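Washing at Volume: Carol Gosling on Water Hardness and Gray Whites

Carol Gosling has run the wash floor at Virkden for most of her working life. The plant handles table linen, kitchen whites and uniforms for hotels and care homes. She spoke to us in September 2020 on the subject of graying, the slow loss of whiteness that sends textiles to the rag bin early.

Her first point concerned supply water. Virkden draws from a hard source, and until June the softener was regenerated on a timer. "A timer doesn't know how much water you used," Gosling said. "On a heavy day we were running hard water through the last loads and paying for it in detergent." The unit now regenerates by metered volume. Hardness is tested at the machine inlet at the start of each shift, and the result goes on a sheet beside the dosing pumps.

She was less interested in bleach than most people in her trade. In her view, graying is usually soil that has left the cloth and settled back on it. The causes she listed were low detergent, overloading and a short first rinse. "They see gray and reach for the bleach. Bleach won't lift carbon or lint out of a weave. It will weaken the cotton, though."

On loading, Virkden weighs everything. The large machines are rated at 200 pounds, and Gosling fills them to 93 percent of that for cotton, less for blends. Venkatesh Menon, who maintains the dosing equipment, checks pump output against a measuring cylinder and replaces the squeeze tubes after 600 hours. A worn tube underdoses without setting off an alarm.

Asked about temperature, Gosling said the plant had lowered its main wash for lightly soiled work and kept the hot cycle for kitchen whites. Grease was the reason. Cooling is done in steps, as a sudden cold rinse sets creases in polyester blends.

She keeps a control swatch in the office, unwashed, and compares it under daylight with a piece that has been through 100 cycles. "You can't judge white from memory," she said. "Put the two next to each other by a window and write down what you see."

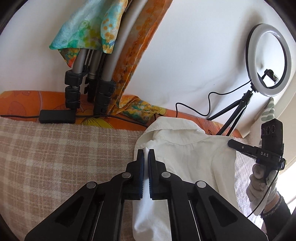
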